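4.2 Does sorting before folding save time?

Household guides tend to repeat that laundry should be sorted by owner or by type before any of it is folded. We doubt that the advice rests on much. The Jildale survey, often cited in its favor, asked 549 households what they believed they did, and belief is a poor stand-in for a record of hands and cloth. The later Maksymiv diary study drew on 180 homes and found a gain from sorting, but its diaries were filled in at the end of the day, and only 199 entries said where the clothes were put down.

Our own setting was small: one surface, wall storage on the rails, and a few checked and plain items in a heap. A shirt in a heap seldom shows its collar or its hem. What a person meets first is a rounded mass of cloth, and with luck a label (Figure 3). 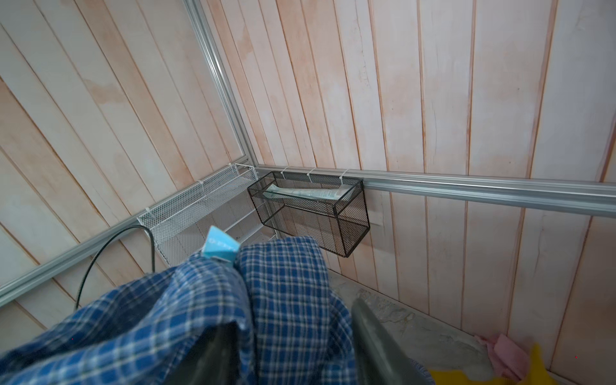 Figure 3. Blue and white plaid shirt, bunched, with the light blue label showing at the top.

It is hard to see how sorting by type could help at this point. The type of a crumpled item is often settled only once it has been lifted, and by then most of the work of sorting is done. The Valler guidelines treat the two steps as separate and give each its own time. We could not find a fair way to draw that line.
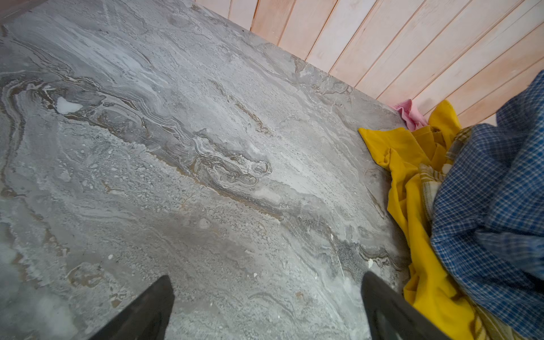

Color is the stronger case for sorting, and we grant it some weight. A mustard-yellow cloth next to a blue and white check is easy to tell apart. Two checks are another matter, and the Aswood trials, with 460 garments, used plain colors only. Their result may well hold for towels – we would not stretch it to shirts.

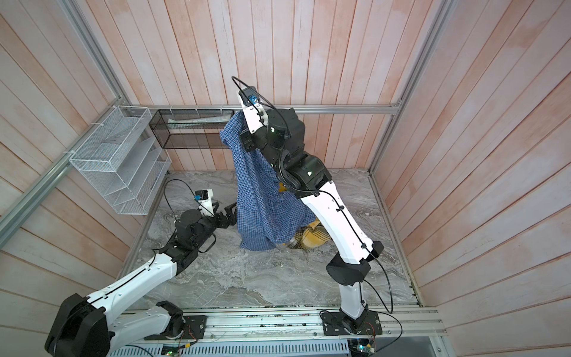
Lifting by the collar is the one habit on which all four sources agree. Even so, none of them compared it with lifting by the shoulders or the hem, so the agreement may reflect custom more than evidence. We return to this in Section 5, where grip point and sorting order are treated apart.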